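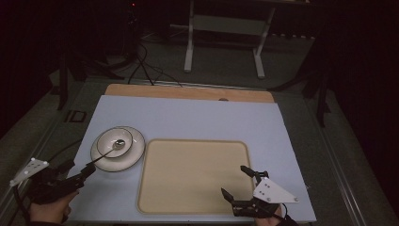 *A bowl and spoon on a saucer, beside an empty tray.*

# Staston Road Safety Days: your questions answered

Updated 18 August 2025

We love getting these questions, so please keep them coming!

**What are the Road Safety Days?**
A run of free sessions for anyone who drives, rides, or walks in Staston. We started in April with one parking lot and a stack of orange cones, and 122 people came to the first one!

**Do I need a license to join in?**
Not at all. The driving sessions are for licensed drivers and permit holders (bring your permit and a licensed adult), but the walking and cycling sessions are open to everybody.

**Which roads do you talk about?**
Mostly the Pokel Road junction and the long bend by Lakum Bridge, which come up every single time. The bend is a great one to learn on - you get a blind entry, a side street and a crosswalk all in a short stretch. We drive it slowly, then park and talk it over.

**Can my kids come?**
Yes, from age eight. Under 17 they need an adult with them. The bike-handling course is a huge hit with the younger ones, and helmets are there to borrow in most sizes.

**I was in a crash and I'm nervous about driving again. Is this for me?**
Very much so, and you'd be in good company. Ask for a quiet slot when you sign up. You can ride along first and take the wheel another day.

**Where do the crash figures on your map come from?**
From the public reports. The map now has 1373 entries, and you can sort them by street, weather and time of day (try sorting by dusk, it's fascinating).

**Can I report a near miss?**
Please do! Use the form on the map page. If anyone is hurt or a road is blocked, call 911 first.

**Where do I park?**
Behind the Chantharasri building, using the north entrance. The front lot is where we set up the course, so it's closed to cars until we pack up.

**What if it rains?**
We still run! Wet-road braking is one of the best sessions we have - bring a jacket and shoes with some grip.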